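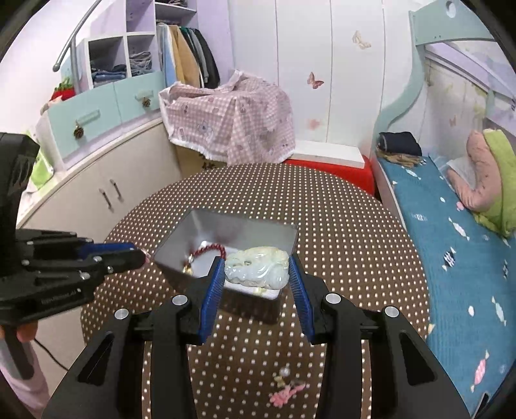

Hand grippers on a spare-room budget – notes for Raltdale makers' evening

(25 mins incl. questions. Do NOT run over, the room gets locked at nine.)

OPENING

Hello, thanks for having me. Check mic. Check the back row can hear.

Say what the talk is: pair of hand-held grippers, built at home and in the shared workshop at Unville. You squeeze, the fingers close, the camera on top records what the fingers did. Later on a robot arm gets to copy it, in theory. I don't own a robot arm. Get the laugh, move on.

Who's it for – anyone with a printer, a drill and some evenings. No maths tonight. One slide with an angle on it and that's your lot.

Project's called Drevell. Don't explain the name, takes too long.

Pass the old gripper round NOW so it gets to the back by the time I talk about linkages. Ask for it back!! Last time it went home with someone.

WHY BOTHER

Started with wanting to teach an arm to tidy up small stuff. Arms are dear. Even the cheap ones are dear once you've bought the power supply and the thing you bolt it to.

But you can collect the hand movements first, without the arm. Your own hand does the work and the tool only lets you use two fingers. Very humbling. Try picking a necklace up off a table with two flat pads and see how clever you feel.

Had a spend limit of 200 quid for the pair. Came in at 97 for the first one, more than that for the second as I broke things. Still under if you don't count filament. I don't count filament.

THE LINKAGE

Main slide. Slow down for this bit.

Four pivots across the front. One far out each side, one beside each fingertip. The job of all that is keeping the tips behaving as they close. My first go had a single pivot per side, like scissors, and whatever you were holding shot out of the front. Grapes, mainly. Found one behind the radiator in April.

Moral: more pins, more faff, worth it.

Pins want to be a snug fit. Drill the holes out by hand after printing, do not trust the printer to make a round hole. Bought mine from Lo Presti, the little counter at the back of the yard in Unville, comes in bags of 100. You'll lose plenty of them. Buy the bag.

Bit about slop: any wobble at the pin is a bigger wobble at the tip. Wiggle the old one when it comes back round, you can feel it click. Then wiggle the new one.

Outer arms – there's long triangular recesses in them. Saves plastic on the print and gave me somewhere to put my thumb when changing a pin. Second reason was luck.

Print the arms flat. I printed a set standing up as it looked tidier on the bed and they snapped along the layers the first time I squeezed in earnest.

FINGER PADS

People always ask about the pads so get in first.

Blue, ribbed. Blue so that they stand out from the black arms and most of what I pick up. Whatever software you use afterwards will thank you, and so will you when you're scrubbing through clips at midnight.

Ribs help on shiny stuff. I test on ornaments. There's a carved one, whitish green, jade sort of look, all grooves and lobes and glossy with it. Horrid thing to hold. A flat pad touches it in hardly any places. The ribs give a bit of bite at the lumps.

Pads lean in towards the tip. Got that wrong for ages. With the pads dead parallel when open, the tips splay as soon as you load them and you end up gripping with the heel. Lean them in a touch and they come true as you squeeze. That's the angle slide. Point at it, say "fiddle with it until it works", next.

Glue: tried three sorts. Superglue went brittle. Contact glue fine. Double sided tape fine for an evening and then a pad walks off mid grip. Use contact glue and leave it overnight, yes really overnight.

CAMERA

Sits on the gripper looking down the fingers. So you always see both tips and whatever's between them, and then the whole rest of the room past that.

Wide lens. Good: sees the box, the table, the other gripper coming in from the side. Bad: sees your entire house. My test room is a bedroom. You get the bed, the wardrobe, folded jeans, the lot. I gave up tidying for it. If the thing's to work in rooms it may as well look at rooms.

(Don't apologise for the bedroom. Said I'd stop doing that.)

Mount kept creeping. Each time it creeps your fingers land in a different bit of the picture and old clips don't match new ones. What fixed it: a key. Little raised lug on the mount, slot in the body, goes on one way only. Should've done it on day one. Spent weeks with a felt tip drawing witness marks like an idiot.

Cable: thin one, leave slack, and clip it well back from the fingers. A stiff cable pulls your wrist round and you fight it without noticing. I had a sore elbow for a fortnight and blamed the garden.

TWO HANDS

Why a pair. One-handed you can pick and put, and that gets dull. Two-handed you can hold a thing steady and do something with it using the other.

Second gripper's the same build. Handle underneath, your fingers wrap round it, body sits above. Small screws all over it, all the same size on purpose so there's one driver. First one had three sizes. Never again.

Things I learnt by having two:
 – they bump. Body to body usually, tips are fine. Filed the corners.
 – you need both to start recording together. I clap the pads in view of both cameras, cheap and works. Film people have done it forever.
 – sleeves. Loose cuffs get in the linkage. Push them up or wear something tight at the wrist.
 – label them. Left and right. I've recorded entire sessions swapped over.

THE TABLE JOB

What I use for the test: round table, open grey box, bits of jewellery and ornaments. Things go in the box, things come out. That's the whole game.

Why that and not blocks? Blocks are easy. Everyone's gripper can do a block. Beads are where it falls over. String of dark red beads, charms on the end, and it's a different shape each time you put it down. Pinch one bead and the rest follow or don't. Pinch the thread between beads and you've got a much better hold, but you have to see it, and from the camera it's hard with the pads in the way.

Ornament is the other way round – keeps its shape but there's no flat to grab. Turn it a bit and your grip's gone.

Then there's small trinkets lying right up near you on the table, practically between the arms. Awkward! You have to draw the whole tool back toward your own stomach. Stand further off than feels natural. Your shoulders will tell you.

Spotted table covering is good actually as a rule, gives rows of little dots so you can tell how far you moved. Also stuff doesn't slide so much. Plain shiny table top was a nightmare.

Box turned at an angle, leave it like that. I used to square it up each go and then all my clips looked alike. Now I nudge it between goes.

(If running late skip to THINGS THAT BROKE.)

RECORDING

Keep goes short. My best session was 29 clips before I got sloppy. After that you start rushing, and the clips are all snatch and drop. Make tea.

Throw away less than you want to. Fumbles are useful. A clip where you miss, back off and have another poke is worth keeping, as long as you get there.

Name the files as you go. I've a folder called "misc new 2 proper" and I've no idea whats in it.

Lighting: just the room. Tried a desk lamp, gave glare off anything glossy. Turned it off.

THINGS THAT BROKE

Quick list, people like this bit.
Arms, twice. Layer direction, see earlier.
Trigger spring – pinged out, never seen again. Now there's a lip round it.
One lens, scratched. I put it face down on the workshop bench in Unville in a load of swarf. Entirely my fault.
A mug. Unrelated but on the day.
Pad peeled halfway through a demo, in front of people. If it does it tonight, there's tape in my left pocket.

WHAT I'D CHANGE

Lighter. It's the weight out front that gets you, the back of the hand goes after half an hour.

Return spring is too strong still. Strong spring means you're squeezing against it all the time and you lose the feel of the object. Weak spring and it doesn't open cleanly. Somewhere in between, will bring three to try at the next meet.

Smaller tips. Mine are on the chunky side for beads. But then the smaller pad has less to glue on. Open to ideas, please come and find me.

Left-handers: had two complain about the handle. Fair. It's on the list.

DEMO

Table's set up at the side. Two at a time, one tool each. Ornament first, beads if you're brave. Sleeves up!

Don't squeeze past the stop. There is a stop, you'll feel it. Past it there's a crack.

Files are on the Drevell page, link on last slide – check the link works before I start. Parts list as well, pin sizes, the drill bits I used. Print settings are for my machine so have a play.

QUESTIONS LIKELY

"Could you just use tongs" – yes, first one was tongs. Camera wouldn't stay on.
"Does the robot work" – see above, no robot. Raltdale lot have said I can borrow arm time when theirs is up and running.
"How strong is it" – strong enough for a necklace. Wouldn't lift a kettle.
"Can I buy one" – no. Can help you print one.

Get the old gripper back. Pack up the pins. Key to the side door goes back through the letterbox.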